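The Sheet That Promises to Change Your Sleep

Sallby wants $400 for a set of sheets. The box calls them "temperature smart," and the leaflet inside spends more words on the science of sleep than on how to wash them. I slept on them for 32 nights, and I slept the way I sleep on everything else.

Bedding used to be a dull thing to buy. You picked a color, checked the size and carried it home. Now every brand has a story to tell about fibers, airflow and "recovery," a word borrowed from sports and handed to people who mostly sit at desks. Gretik sells a pillowcase said to calm the skin. Melis has a blanket with a name that sounds like a prescription. When I asked both firms what their claims were based on, Gretik sent a customer survey and Melis sent a discount code.

The survey is worth a look. People who had just paid a lot for a pillowcase were asked, 14 days later, whether they felt more rested. Most said yes. I would have said yes too, with the receipt still in my wallet.

Thread count was the old version of this trick. Makers learned that shoppers liked a big number, so they twisted thin threads together and counted every strand. A sheet could double its number without getting any softer. Once shoppers caught on, the numbers shrank on the packaging and the adjectives moved in.

Grallen, a plain cotton set that I bought in April, makes no claims beyond "machine wash warm." It wrinkles. The fitted sheet has deep corners and stays put, which the Sallby one did for exactly two nights. After seven washes the Grallen set felt better than it did new, and the Sallby set had begun to pill near the feet.

None of this proves that costly sheets are a bad buy. Some people run hot, and some like a heavy, smooth cloth and have the money for it. My complaint is with the leaflet. A bedsheet can be pleasant to lie on. If you wake at three every morning worrying about work, I doubt the weave has much to do with it. 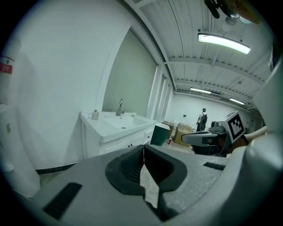
Sallby said in an email that 32 nights was too short a trial and that its sheets need a full season before sleepers notice the difference, though it did not say which season, or whether they could be returned after it.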